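Warp tension on the small loom, second attempt

Wednesday, July 25, 2018

The first cotton warp went slack on the left side after a hand's width of weaving, and I put it down to my winding. I have since wound a second one, with more care and a different paper between the layers, and the left side went slack again at nearly the same point. So the fault lies elsewhere, and these are my notes on finding it.

The loom is a second-hand table loom with four shafts and a weaving width of 40 cm. It came from a house clearance in Urkstead with the reed rusted and two heddles missing. I replaced the reed in spring. Everything else is as it was, including the cords that tie the front rod to the cloth beam, and I should have looked at those sooner.

The cords are braided nylon. Nylon stretches under load and recovers slowly. There are six of them, and when I took them off and laid them against a ruler the two on the left were longer than the rest by the thickness of a pencil. I don't know whether they were cut that way or have crept over the years. Either would give the result I had: the rod sits at a slight angle, the ends on one side take less of the load, and each advance of the beam adds a little to the difference.

I cut six new ones from waxed linen, all from the same hank, and knotted them around two nails in a board so that the loops match. The rod now sits parallel to the breast beam.

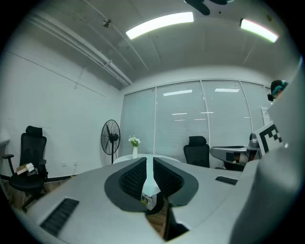
Black textured pads in the grey housing.

With the cords done I checked the back. The warp beam has a ratchet with 30 teeth and a pawl held by a flat spring. The spring is weak but it holds. The beam itself has a slight bow, visible if a straight edge is laid along it, and the centre is high by less than a millimetre. I have left this alone. Wider sticks in place of paper seem to even it out, and I had enough offcuts of thin ash to do the first few turns.

Third warp, then. The yarn is unmercerised cotton, natural, from a cone labelled Fetow that I bought at a guild sale. It is softer than the Aasen cotton I normally use and sheds a fair amount of lint at the reed. Sett is 6 ends per cm. I wound it in four sections, chained each one, and beamed it with a weight on each chain, using water bottles filled to the same line. Torunn Tangen told me to do this two years ago and I ignored her, as the loom I had then did not need it.

Tied on in small bunches, outer ones last. I went across with a flat palm twice and retied three.

The first 30 cm are plain weave and the tension is even so far. The fell is straight. Both selvedges pull in slightly, the right more than the left, but that is my beating and the angle of the weft, and can be dealt with separately. After that I changed to a broken twill, which takes up less, and had to ease off the ratchet by one tooth.

Things still to do:

The pawl spring wants replacing. Ivar Skjelbred has a strip of spring steel he thinks will fit.

The breast beam has a rough patch near the middle that catches the cloth. Fine paper and wax.

Wash a sample before going any further with the twill. I expect this cotton to shrink more in length than in width, and I would like a figure before I plan the towels for August.

Filed under: Looms and tools, Cotton, Notes to self

Recent posts
Cleaning a rusted reed
Broken twill on four shafts
Cameck bobbin winder, after a year
What I did with the short ends
Two blues from one vat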